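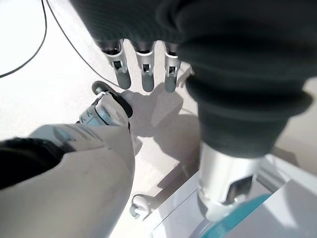 Stekik Student Robotics Club, Brennan College
Call for New Team Members, Fall Season
Posted August 12, 2019

Stekik is looking for students to join the team that will take a humanoid robot to the Wokonix Care Room Challenge next June. The positions are unpaid. They come with two elective credits, a key card that works on most doors, and a lasting opinion about drawers.

The challenge goes like this. Each team gets a practice room laid out like a hospital room, with a bed and a medical cart. On the day, a judge asks the robot to fetch an item from a drawer and bring it to the bedside. A first-week nursing student can do this while talking on the phone. Our best run last season took 481 seconds, and the item was a roll of gauze, and it was the wrong roll of gauze.

We would like to do better, and we would like you to help.

Who we need

Motion and control. You will work on arm movement, mainly reaching and pulling without bumping into the furniture. The robot has two arms and will happily put both of them in the same place if you let it. You should have taken Linear Algebra or be taking it now. Some Python is required. Strong feelings about Python are optional and may be kept at home.

Hands. Our fingers have a lot of joints and every one of them has its own idea of what "closed" means. You will calibrate them, write down what you did, and then calibrate them again. People who fix bicycles or play an instrument tend to like this job. People who want quick results tend to transfer to the vision group by October.

Vision. You will teach the robot to tell a drawer handle from the shadow of its own arm lying across the drawer. We have 2594 labeled frames so far, and a fair share of them are labeled by someone who was clearly hungry. Relabeling is part of the job.

Room crew. You will set up and reset the practice room between runs, route cables, keep the run log, and stand next to the stop button. This is the best seat in the house and needs no experience at all. You do need to be awake.

Writing. Wokonix asks for a technical report of up to 71 pages. Ours was shorter last year and the judges told us so, in writing, at length. If you can turn an engineer's notes into sentences, please apply before anyone else on this list.

What a session looks like

Sessions run three hours, twice a week, in Room 266 of the Brennan engineering building. The first half hour is startup and checks. After that we pick one task from the board and run it until it works or until it stops being educational. A typical task is "right hand to top drawer, hold, release." It sounds like nothing. Set aside the evening.
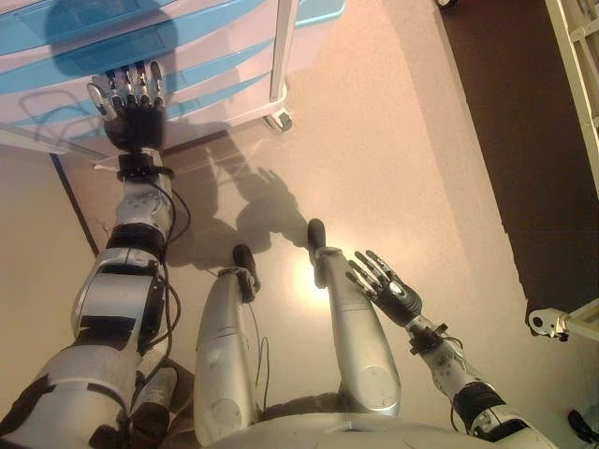
Kevin Lynch wrote in his exit survey that he had signed up to build the future of health care and had spent most of a semester getting one hand to rest flat on a piece of furniture, and that he would do it again, though perhaps with a better chair.

We have passed the remark about the chair along. The rest of it is a fair account of the work, and we would rather you heard it before the first session than during the fourth. Most of what we do is small. A reach comes up a little short, you change one number, and you run it again. Then somebody changes a different number without writing it down and the whole room gets to learn about version control.

Safety training is required for everybody, including people who have been around robots before, and especially people who say so. Long hair gets tied back, lanyards come off, and you stay behind the tape while the arms are powered. Anyone may call a stop for any reason, and the person who calls it never has to explain.

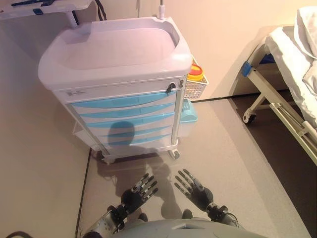
New members spend their first few weeks on the simulator, which we call Hodico after a typo in the original install file. Hodico is forgiving. Its floor is perfectly level, its drawers never stick, and in all the time we have used it no cable has ever wrapped itself around anything. You will come to love it and then you will be moved to the real room, where we ask that you keep your expectations modest until the midterm.

You may apply if you

are enrolled at Brennan in any major, full or part time
can make at least one of the two weekly sessions, start to finish
can be on campus for the two weeks before the June event
are willing to read a log file written by a stranger

Nursing and health science students, please take this seriously. Last season we went most of the way through the year before a visitor from the nursing program asked why our robot kept its back to the patient. We had no answer. We have since had several meetings.

How to apply

Send the club office one page on something you tried to get working, what went wrong with it, and what you did next. It can be a program, a lawn mower or a sourdough starter. Please leave off the résumé. Tell us which group you want and which one you would put up with.

We answer every application. Short interviews take place in Room 266, and you are welcome to stay afterward and watch a run. Bring a snack, and keep it on your side of the tape.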